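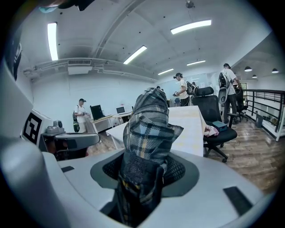

Plaid fabric, gathered and twisted, standing up out of the black mesh ring.

September 12, 2018
Marcelle Bodin, Rerkar workshop notebook

Leak sensor and the homeowner discount, continued.

Read the Weris discount filing again over lunch. The claim is still that a house with a Joly sensor under the sink has fewer water losses than a house without one, so the policyholder gets 8 percent off the water portion of the premium. I can't find where the 8 comes from. Vilhjálmur thinks it was worked back from what the sales side wanted to print on the mailer. I have no proof of that, but the appendix that should show the loss data is a paragraph and a chart with no scale on the left side.

My main problem is who buys these things. Anybody who installs a leak sensor by choice is already the sort of person who replaces washing machine hoses and knows where the main shutoff is. Compare them with everybody else and of course they file less. You'd get the same chart for people who own a label maker.

Bench work this morning: 11 sensors out of the carton, straight from the box, batteries as supplied. Slow drip onto vinyl flooring, sensor set a hand's width from the drip point, same as the leaflet shows. All but three went off before the puddle reached the edge of the sheet. The three that stayed quiet were tilted slightly by the flooring seam, so the contacts sat clear of the water. Moved them off the seam and they all alarmed. So the hardware is okay if the floor is flat. Mine at home isn't.

Did not get to the phone alert. The hub dropped off the network twice while I was setting up and I gave up. Worth noting that the discount terms say "installed and connected" and do not say how long it has to stay connected. Asked Edgate (they place most of this business) what an adjuster does if the hub turns out to have been offline for weeks when the pipe lets go. Got a friendly reply that did not answer it. Asked again in plainer words.

What I want before signing anything:

- losses for the same households before and after the sensor, from May onward if that's all they kept
- average claim size as well as the count. An early alarm might not stop a claim, only shrink it
- what happens to the discount at renewal if the battery is dead
- whether renters were left out, and who decided

Also the savings figure in the brochure leaves out the price of the sensor. I did it on the back of the carton: at the premium they use in their own worked case, the customer needs more than two years of discount to get the money back. The battery is rated for less than that. Put this in the draft in bold, Vilhjálmur took the bold out, I put it back.

Not saying the sensors are bad. I'm saying the filing doesn't show what it says it shows, and I'd write the same note if the number were lower.

Tomorrow: carpet, then the floor with the seam again, with the sensor turned sideways. Need a new roll of vinyl. Old sheet has curled and I don't trust it.

Comments

Vilhjálmur Norðdahl: The bold is fine, leave it. I disagree on the chart though. Missing scale is sloppy, it doesn't mean they're hiding something. Ask for the table first.

Marcelle Bodin: Asked for the table last time too.

Vilhjálmur Norðdahl: Then ask Edgate to ask. And please write down which sensors were on the seam, I want to rerun those same ones.

Marcelle Bodin: Marked with tape on the underside. They're back in the carton, left row.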